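Imprimir · Enviar por correo

14 de junio de 2023
Publicado por Ruby-Lee Whitelaw en Campamentos y albergues

Ropa mojada en un albergue de aventura con 521 cosas colgando y un solo cuarto para secarlas

Hola a todos. En septiembre me hice cargo de la parte de alojamiento del centro de Fimstead (escalada, barranquismo, piraguas y esa orientación nocturna de la que los críos vuelven oliendo a zorro). Vienen grupos escolares de dos noches, y las familias en verano. Las actividades funcionan, los monitores son buenos y la comida se deja comer. Mi problema es la ropa.

El centro tiene un cuarto de secado pensado, supongo, por alguien que no se ha mojado nunca. Está al final del pasillo de las literas, tiene una ventana que no abre y un radiador detrás de la puerta, de manera que cuando la puerta está abierta el radiador calienta la puerta. El día de barranco entran ahí los neoprenos, los chubasqueros, los calcetines de todo el mundo y las zapatillas que ponía bien claro en la carta a los padres que no trajeran. A la mañana siguiente sale todo igual de mojado, pero templado.

Este invierno me dio por hacer inventario (estaba de mal humor) y en el cuarto había 521 prendas y objetos, contando un guante de horno cuya presencia sigo sin entender. De ahí el título.
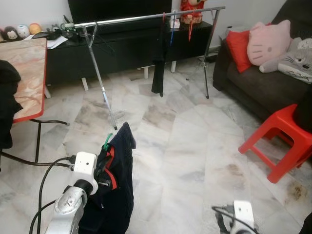

La dirección me da un presupuesto de 500 euros, que según ellos es generoso. También me han pedido que la solución «no haga ruido, no gaste y no se vea», con lo que imagino que esperan un milagro o un becario. Las opciones que tengo apuntadas son estas:

— Un deshumidificador de los grandes. Me preocupa el ruido, porque la pared da a las literas de arriba.
— Cambiar los tendederos por barras fijas al techo.
— Separar la ropa de agua de la ropa normal y mandar la primera al cobertizo de las piraguas, que es frío pero tiene corriente por los cuatro costados.
— Dejarlo como está y decirles a los niños que la humedad forma el carácter. Es la opción favorita de los monitores.

¿Alguien que lleve un albergue o una casa de colonias ha resuelto esto sin obra? Y ya puestos, ¿cómo hacéis para que la ropa vuelva con su dueño? Tengo una caja de calcetines sueltos que empieza a necesitar seguro propio.

Gracias de antemano,
Ruby-Lee

Saragih

Llevo once temporadas en una casa de colonias de montaña y he cometido todos los errores que describes, algunos dos veces. Voy por partes.

Lo primero es el aire. Calentar un cuarto cerrado y lleno de neopreno solo sirve para cultivar cosas. Si la ventana no abre, que la abra un carpintero; con eso se te irá una parte del dinero, pero lo demás depende de ello. Nosotros pusimos además un extractor sencillo, de los de baño, en la pared contraria, y una rejilla en la parte baja de la puerta. El aire entra por abajo y sale por arriba. No tiene más ciencia, y aun así tardamos tres inviernos en llegar ahí.

Lo segundo, saca los neoprenos de ese cuarto hoy mismo. Sueltan agua durante horas y mojan lo que ya estaba casi seco. El cobertizo que mencionas me parece perfecto. Cuélgalos por la cintura, doblados sobre una barra gruesa, y dales la vuelta antes de cenar. Lo de darles la vuelta lo tiene que hacer una persona concreta con su nombre en el cuadrante, porque si lo hace «el grupo» no lo hace el grupo.

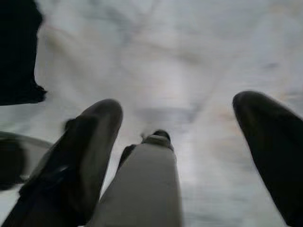
Dos dedos negros de pinza y un objeto gris claro, todo movido.

Sobre las barras en el techo: sí, pero con polea. Las nuestras eran fijas y a una altura estupenda para los monitores, de modo que los niños de nueve años lanzaban la ropa hacia arriba y donde caía se quedaba. Una barra que baja hasta la altura del pecho y luego sube aprovecha el aire caliente, y encima a los críos les encanta tirar de la cuerda. Ponle un tope. Lo digo por una lámpara que tuvimos.

El deshumidificador lo dejaría para el final. El nuestro funciona bien de diez de la mañana a la cena, cuando no hay nadie durmiendo al otro lado, y se vacía en el fregadero. De noche, apagado. Si lo compras de segunda mano, enciéndelo antes de pagarlo y quédate un rato a escucharlo, que los hay que suenan como un helicóptero con asma.

Y en cuanto a que la ropa vuelva con su dueño, asigna una barra a cada dormitorio y pinta la pinza del color del dormitorio. Con 6 colores nos apañamos. Se pierden pinzas, claro, pero las pinzas son más baratas que hablar con los padres. 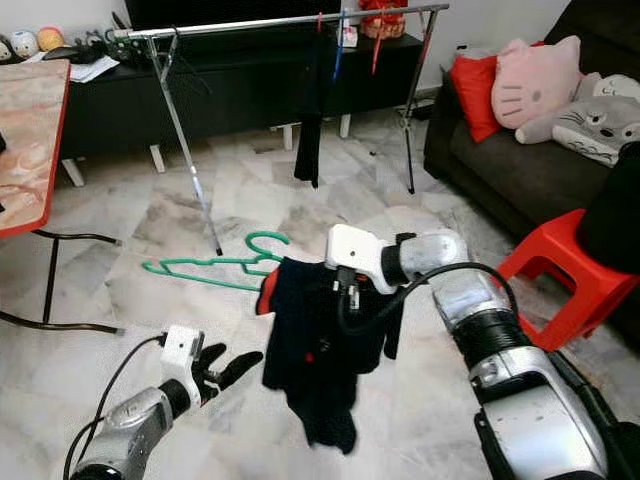

La colada de oscuro, siempre la última en secarse.

Una cosa más: pide a los colegios que pongan en la lista dos mudas completas por actividad de agua y una bolsa impermeable cerrada para la vuelta. Lo leerán tres familias, pero esas tres te lo agradecerán.

Predar

Secadora industrial y listo. No sé por qué la gente se complica tanto.

Editado: vale, acabo de leer lo del presupuesto. Entonces no.

Editado otra vez: y me dicen que el neopreno en la secadora tampoco. Mantengo que para los calcetines sí.

Bovov

Coincido casi en todo con Saragih, salvo en las pinzas de colores. Nosotros las probamos y los niños se las cambiaban como cromos; al segundo día el dormitorio azul tenía las de todo el mundo y había un mercado negro. Usamos bolsas de red numeradas, una por participante, para la ropa pequeña. Se cuelga la bolsa entera, bien extendida, y se devuelve entera. Tarda algo más en secar y a cambio no hay caja de calcetines huérfanos.

Para las zapatillas, papel de periódico dentro y cambiarlo a las 2 horas. Pedid periódicos viejos en el bar del pueblo, que en diciembre os vendrá bien tener un montón guardado.

También probaría a mover el horario. Si el barranco es por la mañana en lugar de por la tarde, ganas cinco o seis horas de secado sin gastar un euro. Sé que los monitores prefieren la tarde por la temperatura del agua, y tienen razón, así que la conversación será larga. Llévate café.

Del guante de horno no sé qué decirte. En nuestro cuarto apareció un rallador y lleva ahí cuatro años colgado de una escarpia. Ya le hemos cogido cariño.

Temas relacionados
Cuántos cascos de reserva por grupo escolar
Literas que crujen: ¿cera, fieltro o resignación?
Cartas a los padres que los padres sí leen
Dónde guardar las piraguas en invierno
Orientación nocturna con niños que tienen miedo a la oscuridad
Menús para grupos con un solo horno

Imprimir · Enviar por correo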